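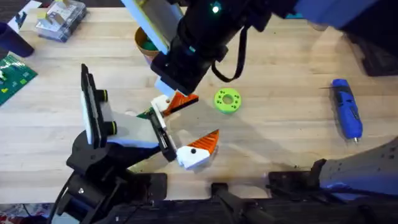

Wooden tableware and serving pieces: inspection checklist
Hikunance Table Hire, Brarnholm store
November check, with comments

Use this sheet for all wooden boards, trays, bowls and carving pieces before they go back on the shelf, and for the full stock check in November. Mark each line Pass, Repair or Withdraw. Write a comment for anything other than a Pass. Comments from this year's full check are printed under each line so that whoever does the next one can see what was found.

The full check covers everything on the wood shelves, 4000 pieces by the stock list. China, glass and cutlery are on separate sheets.

Before you start

Wash and dry your hands. Have a torch, a steel rule, a clean white cloth, fine abrasive paper and the stock labels to hand. Pieces must have been out of the wash for a full day. If they still feel cool to the back of the hand, put them back on the drying rack and do them tomorrow.

Section A. Chopping and bread boards

A1. Splits and open joints
Look along each glue line with the torch held low. Run a fingernail across any dark line. If the nail catches, mark Repair. If light shows through, mark Withdraw.
Result: Repair, 11 boards
Comment: Nearly all of these are the older bread boards with the crumb groove. The joint opens at the end nearest the handle hole. Boards from the newer batch had none.

A2. Flatness
Lay the board on a surface you know is flat and press each corner in turn. It should not rock. Turn it over and do the same.
Result: Pass, with comment
Comment: A few of the long boards rocked on one side and sat still on the other. They had been stored leaning against the end wall. Stored flat under weight for a week, most came back. The rest have been moved to the display stock and must not be sent out with a knife.

A3. Knife marks
Light scoring is fine. Deep cuts that hold a crumb after brushing are not. Sand along the grain, never across it, then wipe and oil.
Result: Repair
Comment: Done on the day. The cheese boards had hardly a mark. The steak boards are getting thin in the middle and there is only one more sanding in them. To be priced for replacement before spring.

A4. Feet
Check that all rubber feet are present, level and tight. Replace the full set, even if only one is missing. Odd feet make the board tilt.
Result: Repair
Comment: Ran out of the small size. More on order. Boards without feet are on the bottom shelf with a yellow label.

Section B. Heavy block tops and carving stations

B1. Surface
Look for scuffs, burns, raised grain and stains. Scuffs that do not lift the grain can stay. Burns must be sanded back to clean wood before the top is used for food again.

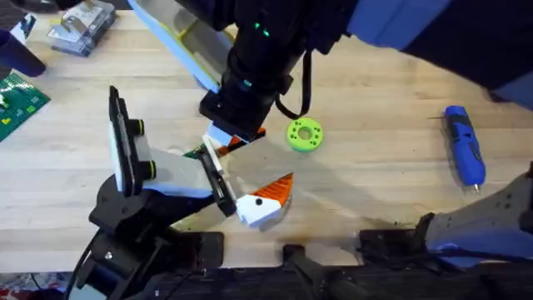 Butcher-block top, with faint grain lines and a few dark scuffs.

Result: Pass
Comment: Scuffs on a working top are normal and customers do not complain of them. They do complain of rings left by wet pans, so please keep putting the trivets in with the order, whether they are asked for or not.

B2. Underside
Turn the top over with two people. Check that the underside has been oiled as well. A top oiled on one side only will cup.
Result: Repair
Comment: Two undersides bone dry. Both oiled, left overnight and oiled again. I have added a line to the cleaning sheet because it only mentions the top face.

B3. Fixings
Tighten every bolt by hand, then a quarter turn with the spanner. Do not force them. Threads pulled out of the wood need a plug and a new hole.
Result: Pass
Comment: None loose. The washers fitted last year have made a difference.

B4. Juice channel
Pour a cup of water into the channel and tilt the block gently. Water should run to the well and stay there. Dry straight away.
Result: Pass

Section C. Trays

C1. Handles
Lift the tray loaded with 5 kg, hold for a slow count, and put it down. Watch the handle where it meets the rim. Any movement is a Withdraw. There is no Repair mark for tray handles. A glued handle has let go before with hot coffee on board and we are not going to do it again.
Result: Withdraw
Comment: All the failures were Nasrallah trays, the oval ones with the cut-out grips. The wood is narrow above the grip and cracks there. They look very nice on a table and we get asked for them by name, so they are worth replacing with the same pattern in a thicker rim if the supplier can do it. Until then offer the square trays.

C2. Finish
Wipe with a damp white cloth. The cloth should come away clean. If colour comes off, the stain has not been sealed and the tray must not be used under uncovered food.
Result: Pass, with comment
Comment: Slight brown on the cloth from one dark tray. Wiped again the next morning and it came up clean. I think it was tea. Passed.

C3. Edges
Run the cloth around the whole rim. If it snags, find the splinter and sand it.
Result: Repair, done on the day 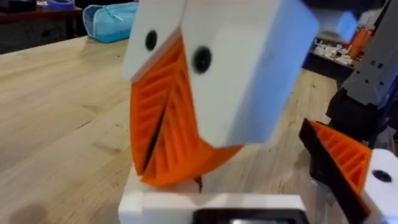 C4. Stacking
Trays go in stacks of no more than 10 with a sheet of paper between each. Higher stacks mark the bottom trays and are awkward to lift down from the top shelf.
Result: Repair
Comment: Stacks on the left-hand shelf were far too high and had no paper. Restacked. The paper is kept on the packing bench now, where people will see it.

Section D. Bowls, salad servers and small pieces

D1. Cracks from the rim
Hold the bowl by the base and tap the rim with a knuckle. A sound bowl rings a little. A cracked one gives a flat knock. Check any doubtful one with the torch.
Result: Withdraw
Comment: The large salad bowls suffer most. Two had clearly been through a dishwasher, going by the white, furry look of the inside. The hire agreement says hand wash only, but it is in small type on the back. Suggest a card in the crate.

D2. Smell
Smell the inside of the bowl. Oil left in the grain goes rancid. Scrub with hot water and coarse salt, dry, and smell again the next day.
Result: Repair
Comment: Garlic is not a fail. Rancid oil is. If you are not sure which it is, ask someone else to smell it.

D3. Server joints
For servers with a metal collar, twist the head against the handle. No movement allowed. Check that the collar has no sharp edge.
Result: Pass

D4. Pepper mills and salt boxes
Empty fully. Check the lid or top knob is firm and that nothing is left inside from the last hire.
Result: Pass, with comment
Comment: Salt left in one of the boxes had swollen the lid so it would not slide. Freed once dry. Please tip them out at the door when they come in.

Section E. Oil, wax and labels

E1. Oil used
Only the food-safe oil on the store list. At present this is Bruvley board oil, clear. Do not top up the bottle from any other container.
Result: Pass
Comment: It takes longer to soak in than the last one we used. Give it the whole night. Pieces wrapped too early came out sticky and had to be wiped down at the venue.

E2. Oily cloths
Lay used cloths out flat to dry outside the back door, or put them in the lidded metal bin with water. Never leave them bunched up on the bench or in a pocket. Oily cloths can heat up by themselves and catch fire.
Result: Repair
Comment: The metal bin was there but the lid was being used to hold screws. Lid put back. Please find something else for the screws.

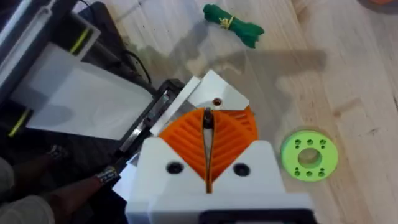 E3. Oil storage
Bottles upright, caps on, away from the heater. Wipe up drips on the floor at once, with washing-up liquid and warm water, then dry.
Result: Pass

E4. Stock labels
Every piece needs a label that can be read. Labels go on the base, never on a face that touches food. If the old label has left glue behind, rub it off with a little board oil.
Result: Repair
Comment: Most of the missing labels were on the bread boards, from scrubbing. Burned-in numbers would last longer and I would like to try it on one shelf first.

Action list

Small rubber feet: on order, fit when they arrive.
Steak boards: get a price for a full replacement set.
Oval trays: ask the supplier about a thicker rim.
Hand wash card: wording needed, then print for all wood crates.
Withdrawn pieces: in the blue crate by the loading door. Do not return to the shelf and do not give away for kitchen use.

Next full check: November. Incoming checks carry on as usual after each hire.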